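Week 4 handout: picking soft things
Kamran Hassanpour

Okay, so last week you all had opinions about the Wanard fingers versus the Plado ones, and I loved it! This week we stick with long tapered fingers on a parallel rail and try them on panda buns. My own log has 318 tries with Wanard and 293 with Plado, and I still can't pick a favorite (ask me again in a month).

Start with the back right bun. It's the awkward one, with a neighbor right in front, so open wide and come down slowly.
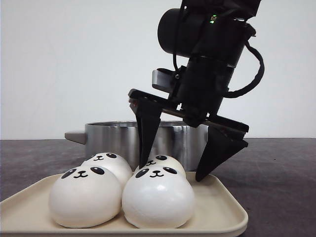
What to write down

Finger gap before closing, grip force, and any dent you see after release. If a bun slips, log it anyway and go again. Bring your sheets on Tuesday.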